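Flat Food Packets and Clear Bins: Your Questions

Kandov Pantry Notes. Last updated 7 August 2026.

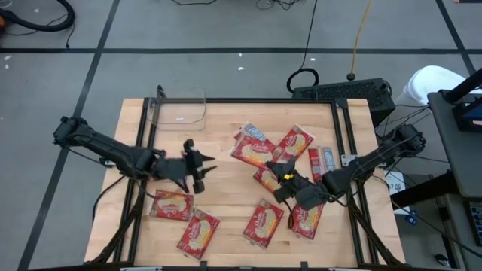

Do I really need a bin for packets?

Maybe not. If you keep four or five in the house, stand them up in a mug and go do something else. Bins start to earn their shelf space once you can no longer tell what you have without pulling everything out. Nine is plenty to make a mess of a table.

Why does everyone push clear plastic?

Because it photographs well and costs more. I will grant that seeing the packets from the side saves some lifting. An old shoebox with the lid off does most of the same job. Clear plastic also scratches, and after a year in my cupboard the Jandley bin is closer to cloudy.

Rounded corners or square?

Square, for flat packets. Rounded ones wipe clean more easily, but you lose a little room at each end and the outer packets tend to bow. Sellers list the volume and leave you to find this out.

Should packets stand up or lie flat?

Standing, if the bin is full enough to hold them. A half-full bin of standing packets slumps the first time you move it. Lay them flat until you have more, or wedge a folded dish towel in the gap.

All my packets are the same color. How do I tell them apart?

Brands love one color across a whole range, and red seems to be a favorite. Write the name on the top edge with a marker. I don't trust color-coded stickers. I tried the Kedulura set in July, and 7 of them had peeled off before the month was out.

Should I sort by flavor or by date?

Date. Sorting by flavor looks tidy and does nothing about the old one at the back. Spread everything on a table, read every date, and load the bin with the oldest in front.

Is it worth labeling the bin itself?

If you can see through it, I doubt it. A small label with the earliest date inside is some use, provided you change it. I usually forget.

What about the Hà "packet system" with dividers?

I haven't bought it. Cut-up cereal box makes a perfectly good divider, and when it gets greasy you throw it out.

How often should I redo this?

When you buy a packet you already had.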